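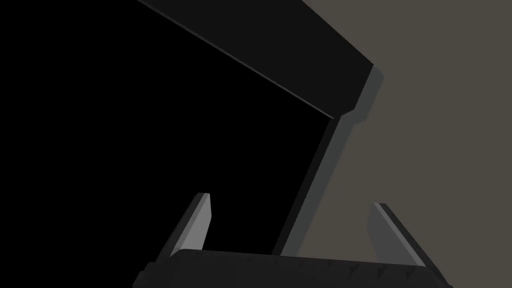 Dark gray, with worn patches: a scuffed surface.

Home Features Materials Workshop Back Issues Subscribe

The Slow Chemistry of Limewash

Limewash has the shortest ingredient list of any exterior coating still in commercial use. It is slaked lime and water, sometimes with an earth pigment and sometimes with a small addition of casein or linseed oil. The product standards that govern modern masonry paint describe film thickness, adhesion and gloss retention. Limewash forms no film in the usual sense, has no gloss, and is expected to wear away. Specifiers who try to fit it into a paint schedule tend to end up with a sheet full of blank cells.

The raw material is limestone burned to calcium oxide at above 900 degrees Celsius. Quicklime reacts with water to give calcium hydroxide and a good deal of heat. With an excess of water the result is a putty, which is stored under a few inches of standing water to keep air away from it. Thinned to the consistency of whole milk and brushed onto a porous wall, the putty takes up carbon dioxide and turns back into calcium carbonate.

Carbonation needs moisture. Carbon dioxide must dissolve in the pore water before it can react, and a coat that dries in an hour of direct sun will be left as loose powder. A saturated wall is no better, as gas moves very slowly through filled pores. The useful range lies between the two, and most of the craft consists of holding the wall inside it for several days.

Aleksi Ahonen has spent eleven seasons on the question at Skimside, a former dairy whose outbuildings were put up in four different materials over the course of a century. The south range is soft brick. The north is rubble stone with a lime render, the cart shed is brick below and timber above, and the milk house was patched in the 1960s with a hard cement mix that has caused trouble since. Ahonen divided the walls into 128 test panels, each a yard square, and applied limewash to them under recorded conditions of temperature, humidity and substrate moisture.

The panels were scored each spring by a tape pull and a damp-cloth rub. Substrate suction was the strongest predictor of life. Brick panels dampened the evening before and again shortly before coating kept a sound surface for six years at the median. The same brick coated dry kept it for two. On the cement patches no method lasted beyond the second winter, with or without casein.

"People ask me for a recipe, and the recipe is the small part," Ahonen says. "Give me a bad putty on a good wall and I will get five years out of it."

Coat thickness came second. A limewash coat should be thin enough that the wall shows through it when wet. It reads as almost transparent under the brush and turns opaque as it dries, an effect that leads inexperienced painters to apply too much. Thick coats craze, and the crazing follows the brush marks. The Skimside panels that failed earliest were the ones given two heavy coats in place of five light ones, even where the total weight of lime was the same.

Pigment imposes its own limit. Only alkali-stable colors survive in lime, meaning in practice the iron oxides, the earths, and a few others. Each particle of pigment takes up space without binding anything. Ahonen holds the dose below 5 percent of the putty by weight and has measured chalking on every panel that exceeded it. Deep reds and strong grays are therefore hard to get in a durable wash, and darker historic exteriors were often refreshed every year.

Supply is a separate matter. Pentti Manninen runs the putty pits at Juvura, where lime is held for a minimum of 18 months before sale. Aging refines the crystals from coarse prisms into thin plates, which slide over one another and hold more water. Matured putty is fattier under the trowel and settles more slowly in the bucket. Manninen ships it in sealed tubs with water on top and regards dry bagged hydrate as a different product. It can be made into a serviceable wash, he allows, if soaked overnight and sieved, but it has usually started to carbonate in the bag.

The Pawłowska granary is the largest recent job to use Juvura putty. Its walls total 2604 square yards and stand to a height of 70 feet at the gable. The work was done by a crew of six in September and early October, with wet burlap hung from the scaffold on the windward side. The burlap was sprayed down three times a day for four days after each coat. Labor came to well over half the contract sum. The material was the cheapest line in it.

Broditell, the firm that managed the contract, drew up a maintenance plan based on one fresh coat every fifth year on the weather side and every eighth on the others. No stripping is called for. Loose material is brushed off with a stiff fiber brush, the wall is dampened, and the new coat goes over the old. The plan allows about nine working days per elevation and sets a lower limit of 46 degrees Fahrenheit, with no frost forecast for two weeks afterward.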